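22 March 2021

Ok quick one because the bread is in the oven and I have 31 minutes. Been meaning to write up the no-buy thing since December and keep not doing it.

So the rule was: no new clothes for 200 days. Not thrifted, not "it was on sale", nothing. Socks allowed if they die. That's it, that's the rule.

First few weeks, easy. Smug even. Then the Dierckx email came – the big end of season one – and I had a cardigan in the cart before I'd finished my coffee. Closed the tab. Opened it again at lunch. Closed it. Unsubscribed from Dierckx, Fisar, the lot of them. Should have done that on day one.

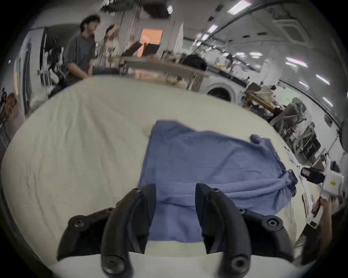 The other thing that got me was mending. I am bad at mending. I bought the cheap Rumia thread (thread is not clothes, don't write in) and it snapped every few inches, so the first hem took me a whole evening and looks like a kid did it. Wore it anyway. Ikiser thread is better, costs more, worth it. Short lengths, don't double it, wax it if you have wax. I dont have wax. Used a candle end.

Money: I moved what I'd normally spend into a separate account every payday. Didn't look at it. Looked at it. It's not a fortune but it paid for the new tires and I didn't have to do the thing where I stare at the bank app in the parking lot.

What I missed – pretty much only the browsing. Not the clothes. I'd sit down after dinner and my thumb would just go. Tried crosswords instead, got annoyed, went back to library books. Finished 3 in a month, a record for me lately.

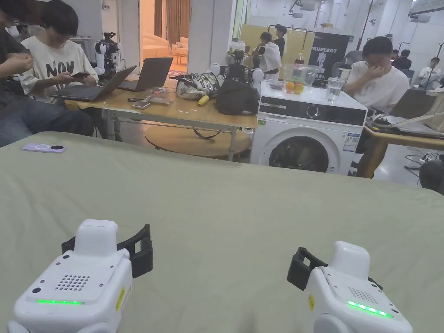 My sister read a draft of this and asked if it counts when you just hoard stuff beforehand, which, fair. I did buy two pairs of jeans the week before I started. She also said 200 days is a weird number and why not a year. Becuase I knew I'd quit a year, that's why.

Anyway it's over and I've bought one thing, a raincoat, the old one leaked at both shoulders. Might go again after summer. Will post the mending stuff properly with the stitches I use if people want it, leave a comment.

Timer's going, bread.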